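3. Data Collection

3.1 Task and operators

The towel-folding portion of the Groltby corpus covers one family of bimanual tasks: a cloth lying on a table is grasped, straightened and folded into a compact shape. We chose cloth for this portion because the state of a folded towel is hard to reset in exactly the same way twice, which gives the policy a wide spread of starting conditions without any effort by the operator to vary them. The corpus contains 1,860 accepted demonstrations, recorded at the Bindano site. Operators held one gripper in each hand and performed the task directly, with no robot in the loop. Joint trajectories for the target arms were computed later from the gripper poses (Section 4.3).

Each operator completed a training block before contributing to the corpus. The block was supervised by Slavica Ionescu and covered grip closure, pacing, and the requirement that fabric be touched only by the gripper fingers. Operators were told to work at a comfortable speed and to finish a fold even if the edges were misaligned. Demonstrations with a visible correction in the middle were kept, and the correction was marked in the episode metadata.

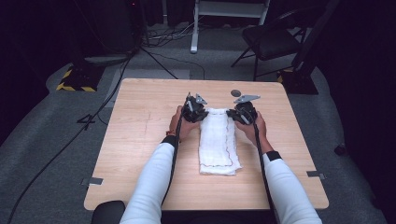

Figure 2. Towel folding with two hand-held grippers at the tabletop station, seen from the head-mounted camera.

Three video streams were stored per episode: one from the head and one from each gripper. The head view was used mainly for segmentation and for checking which hand led a given motion. It was also given to the policy in one of the ablations in Section 6, where it improved the choice of first grasp point but had little effect on later steps. All streams were stamped by a common clock on the Grorkitz recording unit. Any episode in which a stream dropped frames for longer than the tolerance set in the configuration file was removed before annotation.

Contact between the two grippers was a recurring problem. When both hands work at the same end of a narrow fold, the fingers come within a short distance of each other, and pose estimates are least reliable in exactly this region because each device can block part of the other from view. We did not ask operators to avoid such postures. A per-frame confidence value was stored with the pose and used as a weight in the training loss, so that uncertain frames contribute less without breaking the sequence.

3.2 Grasp labels

Grasp events were first proposed by a threshold on finger opening and then checked by hand. The threshold alone was not enough. Thin fabric changes the closed width of the jaws very little, and an empty closure and a closure on a single layer of cloth can give nearly the same reading. Annotators therefore reviewed the gripper video at each proposed event and assigned it to one of four classes: empty, edge, corner, or interior. Vesna Pavlović wrote the labeling guide and settled disagreements between annotators.

The distinction between edge and corner matters for this task, because a grasp placed slightly away from the corner leaves a flap that is carried through every later fold. Figure 3 gives a view from a gripper camera with the fingertips closed at the corner of a white towel. Colored stitching near the border of the cloth gives a useful local cue for orientation, while the weave itself offers little contrast at the working distance. To limit the risk that the policy would come to depend on such borders, we added 340 episodes with plain cloths and drew from them at a fixed rate in each training batch.

Annotators could also mark a grasp as unclear. Unclear events were kept in the trajectory but excluded from the grasp classification loss. They made up to 4 percent of events in any one session, most of them cases where a fold of fabric covered the fingertips.
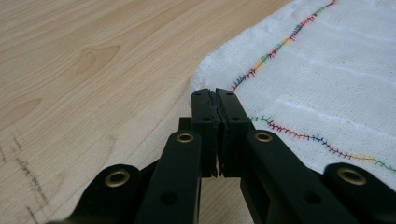

Figure 3. Gripper-camera view of the fingertips pinching the towel.

3.3 Splits and release format

Episodes were divided by operator and by towel, so that no towel in the test split appears in training. Random splitting at the episode level was tried first and gave scores that did not carry over to new fabric. Each episode is stored in the Hassanpour container format, with video, poses, finger opening and grasp labels under separate keys. The splits used in this paper were frozen on 24/07/2021, and later corrections to the labels are listed in the change log supplied with the data.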